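Fils > Atelier > Incidents

Incident du 8 octobre 2020, poste de saisie Wometti. Je note ici pour ceux qui utilisent le même type de doigts. 1/7

Symptôme : la pince se ferme, le contrôleur annonce « objet tenu », les mors sont vides. Seuil de courant franchi sans pièce. Le programme enchaîne la dépose, personne n'est prévenu. 2/7

Sur 1427 cycles relus dans le journal, 24 fausses prises. Première au cycle 239. Rien avant. 3/7 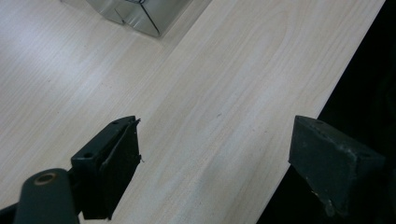
Côté gauche, le patin s'effiloche. Des brins dépassent en haut et sur le bord. Mon hypothèse : le patin travaille de biais, la biellette force, le courant monte avant le contact réel. À confirmer au banc. 4/7

Le doigt droit a aussi des marques d'usure claires vers le bas de la face interne. Le support Benitz a répondu « usure normale ». Possible, mais leur notice ne donne aucun critère de remplacement. 5/7

Côté sécurité, c'est plus gênant : « objet tenu » autorise la vitesse haute. Une fausse prise lève donc la limite à tort. J'ai bridé le bras en vitesse réduite — définitivement, tant que la prise n'est confirmée que par le courant. 6/7

Prochaine étape : croiser courant et écartement des doigts. Si l'écartement passe sous l'épaisseur mini de la pièce, arrêt et alarme. Patins neufs commandés chez Posby, je republierai les courbes après montage. 7/7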